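Garden Wall Bay: Gallery
Pulier House, Lower Ground Floor
Page last revised 25 April 2022

The Garden Wall Bay is one of 11 small storage and display settings maintained by the Interiors Collection at Pulier House. Each setting is built to a common plan, with patterned walls, a hard floor surface and a limited number of fittings, so that wall coverings and household storage may be studied together and compared from one bay to the next. The settings are listed in the collection handbook under the names of their wall patterns.

The pattern used in this bay is catalogued as Grendari 94. It belongs to the group of children's and nursery papers acquired with the Schmieder bequest, and it was chosen for the bay by Joscha Heitmann, Keeper of Interiors, from a shortlist of 15. The design brings together a scalloped awning, spotted toadstools and a picket fence on a pale teal ground scattered with white dots. It is intended to be hung with the awning at the top of the wall and the fence at its foot, and fittings are placed between the two wherever the wall allows.

Two wire baskets, one black and one white, are fixed to the walls. A metal cabinet stands on the floor towards the left and provides a raised surface. The baskets and the cabinet are entered separately in the register of fittings, which may be consulted in the Gamier Reading Room on request.

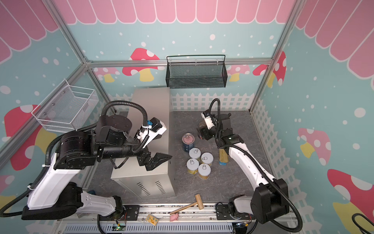

Garden Wall Bay, with both baskets empty and the cabinet top clear of goods. The black basket hangs high on the back wall.

The floor panel has a marble pattern in grey with faint white veining. It was selected as a quiet surface against a busy wall, and the same panel has been ordered for the Orchard and Harbour bays, where the existing flooring is due to be replaced in September. Visitors who have seen the bay in earlier seasons will recall a plain cream floor, now withdrawn.

Mesh baskets were preferred to closed boxes for this bay. The open wire allows the paper behind to be seen, and the contents of a basket can be checked without taking it down. The contrast between the black basket and the white one was approved at the same time as the wall pattern. Readers with an interest in wall storage are referred to Handbook Sheet 169, which sets out the fixing heights used throughout the lower ground floor and the weights permitted for each type of basket.

The cabinet is of a type found in many of the bays. Its vent slots are a feature of the original piece and have been left uncovered. Tinned and dry goods are shown on the cabinet top, where labels may be read from the front of the bay, and are changed in accordance with the pantry list kept by the department. 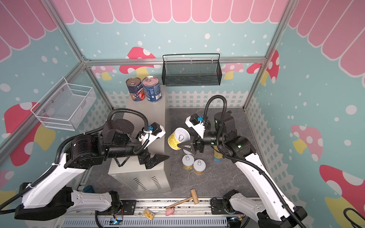

Two tall food cans on the cabinet, the left-hand label showing red tomatoes. Both cans have ring-pull lids.

Cans used in the bays are ordinary household goods and are not accessioned. They are recorded on the pantry list by contents and date of purchase, and are replaced before the date marked by the manufacturer.

The Garden Wall Bay may be viewed by appointment, in groups of up to 15. Requests should be made in writing to the Interiors Collection, Pulier House, giving the name of the bay and the purpose of the visit. Prints of the photographs on this page may be ordered through the Reading Room.

Related galleries: Orchard Bay; Harbour Bay; The Schmieder Papers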